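Simulation seats and the washroom pilot: what is in the budget request

Posted March 4, 2019 by Lerato Le Roux, Facilities Automation

14 shares | 2 comments

The equipment request for the washroom cleaning pilot went to Finance last week. Several site managers asked what they would be paying for and when, so the main lines are set out below.

The first line is simulation. Before any hardware is ordered, the two-armed robot is run in a rendered model of a guest bathroom at the Dinadska site. The license is priced per seat. We have asked for 2 seats, one for Omprakash Lodhi, who builds the room models, and one for whoever is running trials. A third seat was considered and dropped. Seats can be added partway through the year at the same rate, so there is no saving in buying early.
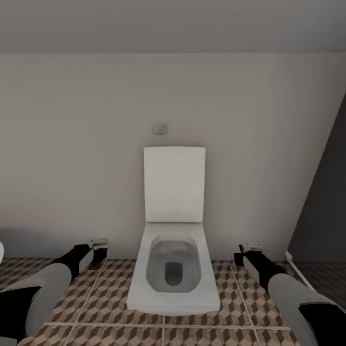
The second line is arm reach. Cosberg offers a standard arm and a long arm, and the difference in price is large enough to matter across a fleet. The floor along the wall on either side of a toilet is the deciding case. If the standard arm can work there without the base being moved, we buy the standard arm. If it can't, the request goes back to Finance with the higher figure. Trilok Bansal will report on this before the quote runs out. The quote is good for 90 days and Cosberg has said it will not be extended.

The third line is grippers. These wear, and they are treated as supplies and charged to each site's running budget. Sites should plan for a set of fingertips every 1000 hours of use until we have our own numbers. Wet work around basins and faucets may shorten that.
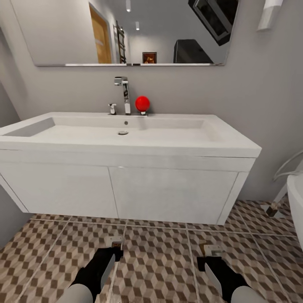
Room models are budgeted separately. A new model is needed for each bathroom layout, but a change of tile or paint is only a change of surface and is done in-house at no charge. Managers with several layouts should send floor plans to Omprakash now. Please include the clearance under wall-hung cabinets, measured from the finished floor. Drawings often give it from the slab, and the robot has to be planned against the real gap. 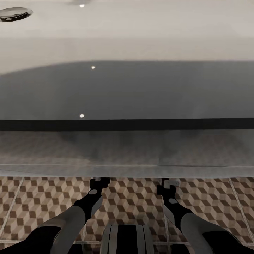

Trumport has been asked for a second quote on service and spare parts. It will be compared with Cosberg's on the same terms: parts, labor, travel, and a loan unit during long repairs. Ritu Dhillon is handling the comparison.

No site should raise a purchase order for robot hardware before December. Orders for charging outlets and storage space can go ahead under the normal building budget.

2 comments | Share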